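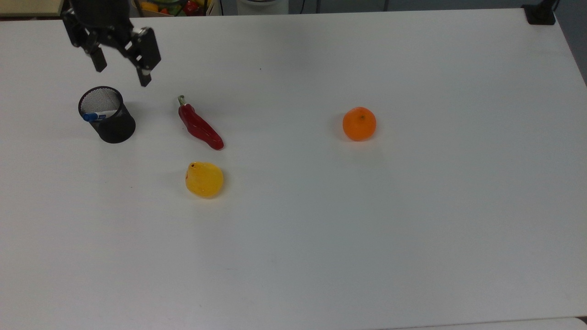
What does the Griltelden tabletop kit include, and who is it meant for?

The Griltelden kit is a two-finger gripper package with its control software, a set of task files and one year of support. It is meant for teaching laboratories and small research groups that already own a compatible arm and wish to begin tabletop pick-and-place work without designing their own tasks.

Griltelden Tabletop Kit - Evaluation Data Card

Card version: 2
Issued: 10 October 2026
Prepared by: Beltwood, Product Review Office
Responsible reviewer: Niall Paterson
Product supplier: Tinduver
Status: Released to member institutions

Purpose of this card

This card accompanies the recordings made by Beltwood during its review of the Griltelden kit. It states what the recordings contain, how they were made, and what may and may not be concluded from them. It does not replace the supplier's manual. Institutions considering a purchase should read it together with the review report, which is held in the same folder under report.txt.

Product under review

Tinduver offers the kit in a standard and an extended edition. The standard edition was reviewed. It consists of the gripper, a wrist adapter, the Griltelden control package and the task files. The extended edition adds on-site installation and a second year of support; neither was assessed.

The arm is not part of the kit. Prospective buyers should confirm with the supplier that their arm is on the supported list before placing an order. The wrist adapter is supplied in one pattern only, and Tinduver charges separately for others.

Contents of the release

The release holds 323 episodes. An episode begins when the operator starts a task file and ends when the arm returns to its rest position or the operator stops the run. Of these, 242 form the main set and were recorded after the settings had been fixed. The remaining episodes were recorded while settings were still being changed, and are kept in a separate folder named setup. They should be left out of any comparison between products.

Each episode folder holds the following:

episode.json - task name, operator code, start and end times
joints.csv - arm positions and gripper opening
views/ - images from the head view and the side view
notes.txt - operator remarks, where any were made

The two views share one clock. Small differences in timing between them remain and have not been corrected.

Tasks and objects

All tasks take place on a white tabletop. The objects are a black mesh pen cup, a marker, and a selection of fruit and vegetable items. Starting positions change between episodes.

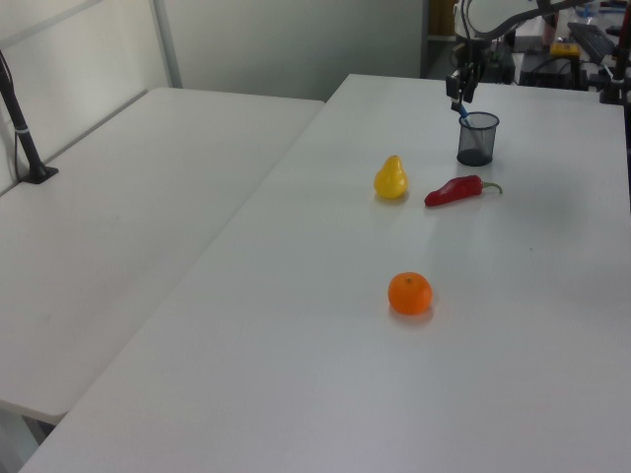 Side view: two-finger gripper lowered just above the mesh pen cup, with a pear, a red chili pepper and a tangerine on the table.

Task names follow the supplier's own wording and have not been edited. Where an operator departed from the written task, the departure is recorded in notes.txt and the episode is retained. Object names in the task files are not always consistent. The same item may be called an orange in one file and a tangerine in another, and users who search by name should allow for both.

Outcome labels

Every episode in the main set carries one of three labels: complete, partial or stopped. Labels were assigned by a reviewer who had not operated the arm during that episode. A second reviewer, Gillies, repeated the labeling for 94 episodes. Disagreements were settled by discussion, and both original labels are kept in labels.csv.

Limits

The recordings were made at one site, with one arm and one unit of the kit. They do not show how the gripper behaves after long service, and they should not be used to estimate its working life. Loads near the supplier's stated maximum were not tried. Lighting was left as normally used in the room - no attempt was made to reproduce poor conditions.

Access and corrections

Member institutions may use the release for teaching and internal assessment. Passing it to a third party requires written consent from Beltwood. Tinduver received a copy of this card in August and supplied corrections to the list of kit parts, which have been adopted. The supplier had no part in assigning outcome labels.

Errors should be reported to the Product Review Office, quoting the episode number and the card version. Corrections are entered in changes.txt.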